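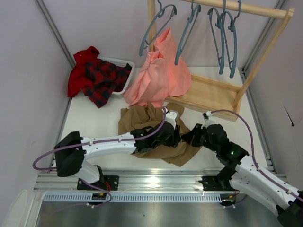

The people at Tidotix sell a folding course. Two lessons, 40 dollars, and a promise that laundry will stop piling up. I went in doubting it and came out doubting it a little less.

The instructor, who asked to go by Guo, started with khaki. "It creases if you look at it," Guo said. "You lay it out, find a seam, and work from there." And if you can't find the seam? "Find the tag. The tag is always on a seam."

Always is a big word. I own a shirt with its label printed on the cloth, and I said so. Guo conceded the shirt.

We moved on to plaid flannel, which Guo would leave in the basket until last. Bulky things hide small ones, I was told, so I asked why they shouldn't come out first. "You could do that," Guo said, and went back to the khaki — a wrinkled heap that still had its care or size label sticking up. 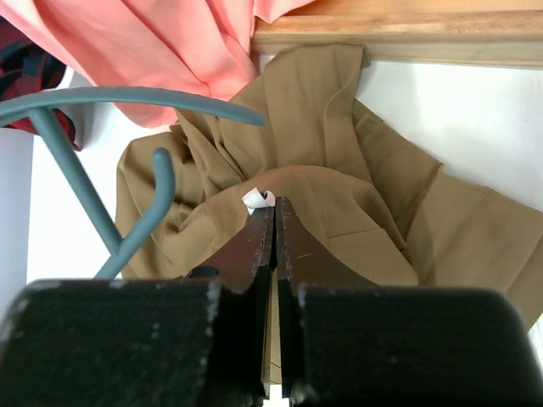
Skinano, who took the course in February, told me that the tag trick had stuck and the rest had not. The flannels at home still go over the back of a chair.

I asked Guo whether that counts as a success. "For one lesson out of two, yes."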